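I met the owner of Trulton over a pot of tea, and we got on to sideboards straight away. "The oldest one I've got is from 1901," she told me, "and the drawers still run better than mine at home!"

She won't strip old varnish if she can help it – wax and patience, she says.

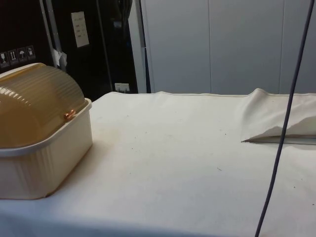
A roll-top bread box with a ribbed amber lid.

I asked what people get wrong. "They measure the room and forget the stairs," she laughed. Her Oltau dresser is 226 cm long, so I went home and measured mine.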